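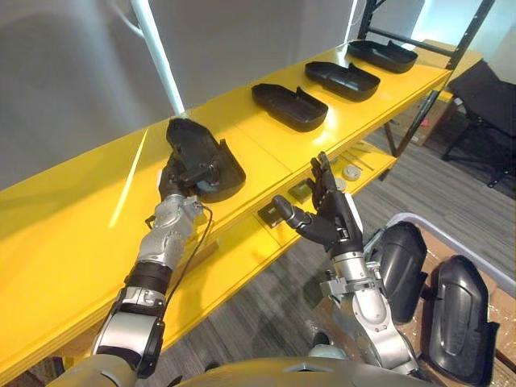
Dataset card / Parts and shelving

Zirkard Shell Parts, shelf set

Welcome! If you like plain objects arranged well, you're going to enjoy this one. The set is all about one part, a shallow black plastic shell, and the long yellow shelf it gets laid out on. There are 2853 stills in the release, plus a short text note for each.

About the part

We call it the shell. It's elongated and rounded, tray-shaped, with a hollow on one side and a small raised tab along one edge. That tab is my favorite thing about it! It tells you right away which way a part is facing, even when the hollow is hard to read (black plastic on glossy yellow can be tough on the eyes).

About the layout

The usual layout is a row on the top surface: open side up, tabs all pointing the same way, even gaps. In the opening still you get three shells in their row and a fourth just off the shelf. Ivan Palamarchuk worked out the spacing on the first morning and we liked it so much we kept it for both rooms, Loltow and Dmytriv.

What's in the folders

stills: the pictures, sorted by session (13 sessions)
notes: one text file per still
layouts: the two row plans, as simple sketches
extras: odds and ends from August, not cleaned up yet

Words used in the notes

row: shells on the top surface, same facing
lifted: a shell held clear of the shelf, even by a little
tab far: tab on the edge farthest from the viewer
glare: a bright streak on the yellow top

Please don't skip the glare note. The shine moves from still to still and can sit right next to a part, so Silvia Lukáč went back and marked every still that has it. What a difference that made!

Known gaps

Only one part shape so far. Lower shelves are barely covered. A few Dmytriv notes say "tray" where they should say "shell"; treat them as the same thing.

Changes

Version 2, 12th January: notes rewritten, glare added, duplicates removed by Kittipong Intarasuk.

Questions and fixes go to Ginette Campbell. If you spot a tab marked the wrong way, send the still number and she'll get it into the next version.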